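Tape, again

I have been building a gripper for four months. When I say this at dinner people picture a robot, something with shoulders. What I have is two black fingers that open and close, and a great deal of tape.

The plan, if you are new, is a hand-held gripper you squeeze yourself, so that you can pick things up the way the machine would have to and learn where it is going to be miserable before you hang the same fingers on a motor. The motor half is called Drulotham. It was named by Kamran Mohmand, who shares the workshop with me and believes every project should sound like a minor river. Drulotham is currently three printed joints and a bag of bearings. The hand-held half has no name and does all the work.

I started on the printed fingers in December, with bare plastic faces. Bare plastic picks up a foam block beautifully. It picks up a set of keys the way you would with two rulers, and then it drops them on your foot. So I printed ridges. The ridges gripped along exactly one line each, and anything rounder than a matchbox swiveled around that line and left. I printed softer ridges. I printed a sort of waffle. My notes have the waffle down as revision 40, which gives you some idea of how I number things and no idea at all of how many I made.

Then on a Friday, late, with the printer busy on something of Kamran's, I wrapped the fingers in black tape to get through the evening. You know how this goes. The tape is still there. I mean that in the philosophical sense, as with the ship and the planks.

I have rewrapped those pads more times than I've changed the oil in my car. The first layer goes on neat, you feel pleased, and then the corners start to lift and the whole face bunches toward the tip, because that's the direction everything gets dragged. I add a strip over the worst of it. By the end of the week there are flaps. Amna Satti, who has the bench nearest the door and makes actual furniture with actual joints, asked if the fingers had been in a fight. I told her they were compliant surfaces. She went back to her sanding.

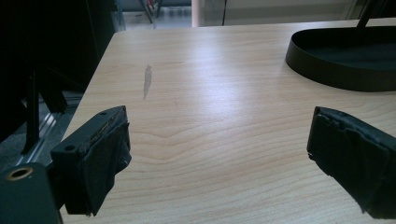 What I have learned about wrapping

Start at the back of the finger, not the inside face. If the loose end sits on the gripping side it will be the first thing to go, and it will take the layer under it along for company.

Don't stretch the tape. Stretched tape spends the night trying to be its old length again and you come in to wrinkles. I knew this from bicycle handlebars and ignored it for six weeks.

Let it hang past the bottom of the rigid part a little. This was an accident that I have promoted to a feature. On a flat table the plastic edge used to touch down first and stop me getting under anything thin, and a soft lip gets there ahead of it. It looks terrible. I have stopped trimming it.

Two layers are better than one and four are worse than two. At four the finger turns into a marshmallow and you can squeeze as hard as you like without the object hearing about it.

I did try to be grown up and order proper material. A shop called Fandilura sells silicone sheet by the square, and I bought a small square for a price I won't repeat in a house where my spouse also reads the blog. It is lovely stuff. It grips like a gecko when it's clean and like a bar of soap once there's sawdust on it, and our workshop, see above, contains Amna. I have put the rest of it in the drawer where good ideas go.

The other thing I did right, and I'd like this noted somewhere, was the brass insert in the body. The first version had screws going straight into plastic and lasted until the third time I took it apart. The insert went in with a soldering iron, slightly crooked and then, after some language, not crooked. I've had the finger mounts off and on since then and the thread has never complained. If you are printing anything that you'll open more than twice, put in an insert. Kamran says I tell people this at parties. I don't get to that many parties.

So, keys. Keys have been the goal from the beginning, on the theory that if the thing can deal with a car key it can deal with most of what lives on a hall table. A fob is smooth and a bit rounded, it weighs more at one end than you expect, and the ring goes wherever it likes. Flat on the table it's hard. Leaning on something it ought to be easier, as there's a face to get hold of on both sides. 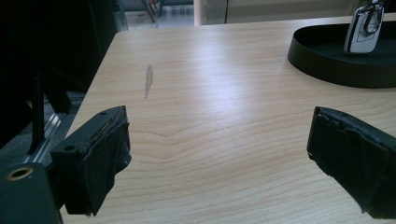 I keep a log of attempts, in a spreadsheet, in the workshop folder called Pastimness (also Kamran). A session can run up to 358 rows if the coffee holds out, and each row is a pass or a fail and a word or two. The words are where the information is. "Slid." "Slid." "Ring." "Slid, my fault." There's a stretch in the middle which just says "tape," over and over, and reading it back I can feel the exact evening.

The whole sheet stands at 664 rows, of which 382 are passes. I was quite proud of that until I sorted by object and found how much of it was the foam block. Foam blocks have been taken out of the standings. I'm keeping the old number for morale.

The light in there doesn't help. The table is glossy enough that the overhead glare lands in the middle of it, and if I'm judging a grip by eye I find myself leaning over like someone trying to read a menu. I've thought about a cloth. But a cloth changes the friction and then I'd have to start the sheet again, and I'm not a strong enough person for that.

Next up is a pad that slides on and off, so that I can wrap spares at home in front of the television and swap them in when one gives out. I've drawn it twice. The first drawing had a clip that would have needed a third hand to release, and the second is a plain sleeve with a screw through the side, using the holes that are already in the fingers. Kamran wants to call it Lashari. I've said it's a sleeve. We are printing the left one first, and I've bought more tape.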